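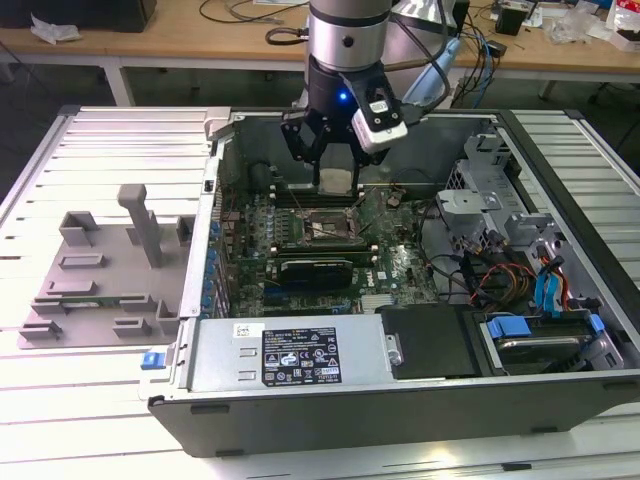 옆으로 눕혀 놓은 데스크톱 본체와 초록색 메인보드. 소켓은 비어 있다.

고쳐 쓰는 사람의 시간에 대하여

우리 집에는 서랍이 하나 있는데, 식구들은 그걸 그냥 '언젠가 서랍'이라고 부른다. 언젠가 고칠 물건, 언젠가 부품을 구하면 다시 쓸 물건을 넣어 두는 자리다. 건전지 뚜껑이 없어진 탁상시계, 한쪽만 들리는 이어폰, 손잡이가 헐거워진 감자칼, 그리고 전원이 들어왔다 나갔다 하는 라디오가 들어 있다. 이사를 두 번 하는 동안 버릴 기회가 충분히 있었는데도 나는 그 서랍을 통째로 들고 다녔고, 이삿짐 아저씨가 이건 무슨 짐이냐고 물었을 때 제대로 대답을 못 했다.

얼마 전 7월의 더운 저녁에 그 서랍에서 라디오를 꺼냈다. 라디오는 Bavel이라는 상표가 붙은 물건으로, 돌아가신 외삼촌이 부엌에서 쓰시던 것이다. 외삼촌은 설거지를 하면서 야구 중계를 들으셨고, 응원하는 팀이 지고 있으면 그릇 부딪치는 소리가 커졌다. 그래서 나는 지금도 접시 달그락거리는 소리를 들으면 속으로 몇 회쯤 됐나 헤아려 보곤 한다. 그런 라디오니 버릴 수도 없고, 그렇다고 고치자니 어디로 가져가야 할지 막막해서 서랍에서 여러 해를 보낸 것이다.

우선 제조사 고객센터에 전화를 걸었다. 17분을 기다려 연결된 상담원은 무척 친절했다. 모델 번호를 불러 드리자 자판 두드리는 소리가 한참 나더니, 부품 보유 기간이 지나서 수리 접수가 되지 않는다고 했다. 그러고는 요즘 나오는 비슷한 크기의 제품을 소개해 주셨다. 나는 그분께 아무 유감이 없다. 화면에 없는 부품을 그분이 만들어 줄 수는 없는 노릇이다. 다만 전화를 끊고 나서 마음이 좀 허전했다. 고장 난 데가 어디인지 한 번도 들여다보지 않은 채로 이 라디오의 일생이 결론 난 것 같았기 때문이다.

라디오가 다시 살아난 것은 우리 동네 골목 끝에 있는 수리점 덕분이다. 가게 이름은 Dusoneck이고, 주인은 Radka Lazarević 씨다. 한국에 산 지가 오래되어 우리말이 나보다 구수한데, 간판 이름이 무슨 뜻이냐고 물으면 그날그날 대답이 달라진다. 가게 안은 넓지 않고 벽에는 작은 플라스틱 통이 빼곡하며, 통마다 손으로 쓴 이름표가 붙어 있다. 나는 그 이름표들을 읽는 것이 좋아서 볼일이 끝난 뒤에도 괜히 서성거린다. '작은 스프링', '더 작은 스프링', '이름 모름' 같은 것들이다.

라즈카 씨가 아니라 라드카 씨라고 불러야 한다는 것도 세 번째 갔을 때에야 알았다. 앞의 두 번은 그냥 웃어넘겨 주신 모양이다. 라드카 씨는 라디오 뒤판을 열고 한참 들여다보더니 전원선이 붙은 자리를 손톱 끝으로 가리켰다. 납땜이 갈라져 있었다. 내 눈에는 머리카락 한 올만 한 금이었다. 고치는 데는 차 한 잔 마실 시간이 걸렸고, 수리비는 우리 동네 칼국수 한 그릇 값이 채 안 되었다. 나는 그 값이 너무 적다고 우겼고 라드카 씨는 그만하면 됐다고 우겨서, 결국 다음 날 내가 자두를 한 봉지 사 들고 갔다.

이 이야기를 하면 꼭 돌아오는 말이 있다. 그건 운이 좋았던 것이고, 대부분은 새로 사는 편이 싸다는 말이다. 나도 안다. 우리 집 전기밥솥이 그랬다. 부품값과 공임을 합치니 새 밥솥 값에 바짝 다가가서, 며칠 고민하다 새것을 샀다. 그러니 나는 무엇이든 고쳐 써야 한다고 설교할 처지가 못 된다. 아이 둘을 키우며 밤늦게 들어오는 집에 대고 밥솥을 들고 수리점 순례를 하라는 건 너무한 일이다. 그래도 셈을 할 때 우리가 빠뜨리는 항목이 있다는 생각은 든다. 새 물건의 설명서를 읽는 시간, 손에 익기까지 서툴게 보내는 몇 주, 멀쩡한 부분까지 함께 버릴 때의 찜찜함 같은 것들 말이다. 이런 건 영수증에 찍히지 않지만 분명히 누군가 치르고 있다.

내가 바라는 것은 거창하지 않다. 물건을 만드는 쪽에서 나사를 나사답게 써 주었으면 좋겠다. 요즘은 접착제로 붙여 버려서 열려면 부숴야 하는 물건이 많다. 지난봄에 우리 집 스탠드가 나갔을 때도 전구 하나 바꾸면 될 일을 갓과 몸통이 한 덩어리라 손을 쓸 수가 없었다. 반면 오래된 데스크톱 컴퓨터는 이 점에서 꽤 너그러운 물건이다. 옆판을 떼면 속이 훤하고, 메모리든 그래픽카드든 꽂는 자리가 따로 있다. 조카가 중학생 때 제 컴퓨터를 혼자 열어 메모리를 늘리고는 하루 종일 어깨를 펴고 다니던 것이 생각난다. 그 아이는 지금도 무엇이든 일단 뒤집어서 나사부터 찾는다. 나는 그 버릇이 참 예쁘다.

그리고 부품과 설명서를 조금 더 오래 남겨 주었으면 한다. 외할머니의 재봉틀은 Kovačević라는 곳에서 만든 것인데, 상자 바닥에 기름 칠 자리를 점으로 찍은 그림 한 장이 접혀 있었다. 글을 몰라도 따라 할 수 있는 그림이었다. 외할머니는 해마다 장마가 지나면 그 종이를 펴 놓고 점마다 기름을 한 방울씩 떨어뜨리셨고, 종이는 접힌 자리가 닳아 네 조각이 되었다. 지금은 이모가 그 조각들을 투명한 봉투에 넣어 간직하고 있다. 재봉틀도 잘 돌아간다. 좀 시끄럽기는 하다.

동네에 수리점이 하나 있다는 것이 사는 데 어떤 보탬이 되는지도 말하고 싶다. 라드카 씨네 가게에서 기다리다 보면 별별 이야기를 다 듣는다. 선풍기를 안고 온 할아버지는 그 선풍기로 키운 아이들 이야기를 하셨고, 교복 입은 학생은 떨어뜨린 전자사전을 내밀면서 엄마한테는 말하지 말아 달라고 했다(라드카 씨는 너희 엄마가 누군지도 모른다고 했다). 새 물건을 사는 자리에서는 이런 이야기가 잘 나오지 않는다. 새 물건에는 아직 얽힌 사연이 없으니 당연한 일이다. 나는 그 가게에 앉아 있으면서 이웃의 얼굴을 꽤 여럿 익혔고, 이제는 버스 정류장에서 만나면 선풍기 안부를 묻는다.

그러니 구청이든 어디든 동네 살리기에 쓸 돈이 있다면, 벽화를 하나 덜 그리고 이런 가게의 월세를 조금 거들어 주면 어떨까 싶다. 젊은 사람이 일을 배우러 와도 앉힐 의자 놓을 데가 없다고 라드카 씨가 한숨을 쉬는 걸 들었다. 배우겠다는 사람이 있는데 의자가 없어서 못 배운다니, 나는 그 말이 며칠이나 마음에 걸렸다.

라디오는 지금 우리 부엌 창가에 있다. 볼륨을 돌리면 가끔 지직거리지만 중계는 또렷하게 들린다. 감자칼도 이참에 꺼내 보았는데 손잡이 안쪽의 나사가 하나 빠져 있었다. 내일 오후에 들고 가서 '더 작은' 나사 통이 있는지 물어볼 생각이다. 자두 철이 끝났으니 이번에는 복숭아를 사 가야겠다.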